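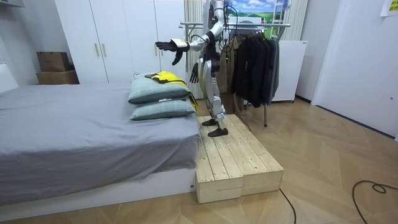 Figure 2. Practice bedroom: gray cover, stacked pillows, folded yellow garment on top, white wardrobe behind.

HSK 305 Household Skills
Unit 2: The Bed and What Gets Left on It
Instructor: Olga Daza
Moncrieff Hall, August 2022

Reading for this unit: course packet, the section on bed linen. Bring the packet to the practical.

1. Clear first

Nothing is straightened until the bed is clear. Clothing comes off before the pillows are moved. In Figure 2 the yellow garment with black trim is folded, but part of it hangs down past the side of the pillows. A garment in that position is treated as not put away. Pick it up, open it, check it for stains, and decide between the wardrobe and the wash. Do not move it to a chair.

Refold on a flat surface. The cover of the bed is fine for this if it is already smooth. Sleeves in, sides to the middle, then bottom to top. Trim should end up on the outside edge where it can be seen in a stack.

2. The cover

Start at the head and work toward the foot. Pull from the corners, never from the middle. The drop should be even on both long sides. A cover that drapes over the side of the base, as the gray one does, needs checking from a standing position at the foot.

If one side of the bed is hard to reach, do that side first. Beds with a step or platform against them are worked from the step on that side. Watch your footing at the edge, and look for cables on the floor before you walk around.

3. Pillows

Two arrangements are accepted in this course:
Stacked, one flat on the other, open ends facing the wall.
Side by side, open ends facing out from the center.

Labels are tucked in. There is a small white label showing on the upper pillow in Figure 2, and you would lose a point for it on the check sheet.

4. Wardrobe and shelf

Close both wardrobe doors fully when you finish. Boxes kept on a shelf or ledge are stacked with the larger one underneath. Write the contents on the side facing the room.

Terms
Drop: the length of cover hanging below the top of the mattress.
Base: the part of the bed under the mattress.

For the practical
Work in pairs. One person works, the other fills in the check sheet, then trade. Hand both sheets to Nicanor Bustos before you leave. Makeup sessions are held in October in the Skotcombe building; sign up with him.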